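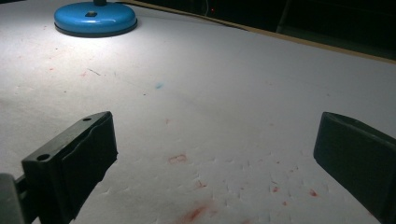

The lamp stays. I want that on record before I get into the rest, because over the past two weekends I have removed almost everything else from my desk, and my brother-in-law Donal Costello has a bet going that the lamp will be next.

It won't be. It has a shiny sky-blue base like a hockey puck with ambitions, and it lives in the top left corner, where it has lived in three apartments. I'm right-handed. Light from the left means I'm not writing in the shadow of my own knuckles. My third-grade teacher told us this and it is the only thing from third grade I still use.

The rest of the desk was a different matter. I pay $157 a month extra for an apartment with a "den," a word that here means a hallway that gave up. The desk fills most of it. And for two years the desk held: mail, two dead phones, a bowl of foreign coins, a stapler, the other stapler, a ceramic owl, takeout menus from places that have closed, and a shoebox labeled CABLES (GOOD). There was a working area in the middle. It was the size of a placemat, and in fact it was a placemat.

I started on a Saturday at eight in the morning with a trash bag and a podcast. By ten I was sitting on the floor reading a warranty for a toaster. If you have ever cleaned a desk you know that this is where the day goes. I read a Christmas card from Natanael Quintana from a year when neither of us had kids or knees that made noise. I tested eleven pens. Four worked, and I kept six.

The cables were the hard part. I know what perhaps a third of them do. One has a plug on it I've never seen on any device, in any store, and I put it back in the box, obviously, because the day I throw it out somebody will hand me the device.

Once everything was off, I got to see the desktop itself, a tan-brown piece of work I had remembered as nicer. Coffee rings. A burn from a candle I was told was safe. A long scratch from the time I opened a package using, let's say, confidence. I priced refinishing it. Rainer Schwerdtfeger, who lives downstairs and owns more sanders than chairs, told me he'd do it for beer, but the desk would have to come down the stairs. The desk is not coming down the stairs. It took four people and a door off its hinges to get it up.

So I covered it. White sheet, straight over the top, with a little strip of the brown edge left showing at the back so the desk can still breathe or whatever it is wood does. The whole fix took twenty minutes, and fifteen of those were me smoothing it out with my forearm like a man rolling pie dough.

I was not ready for how bright it got. With the lamp on, the left half of the desk practically glows, and then it fades to a soft gray by the time you get over to the right. I used to work in what I now understand was a cave. I can find a paper clip! I can also see every crumb, and I've learned some things about how I eat crackers.

My wife says it looks like a place where somebody is about to perform surgery on a hamster. Jong-dae Jang at work asked if I was expecting to paint. I've chosen to take both as compliments.

The rules so far: nothing stays on the desk overnight except the lamp. Mail gets opened standing up, by the front door, like it's a bill, which it is. The owl has moved to the bookshelf, where it seems to be sulking. One stapler went to my daughter, who has since stapled a 298-page library book to its own due date slip, so we'll be having a talk with the library.

I made it to Tuesday before I set down a coffee mug with nothing under it. There's a smear now, reddish-orange, near the front and center. I tried a damp cloth and then an eraser, and the eraser made it worse. I've put the owl on it for the time being.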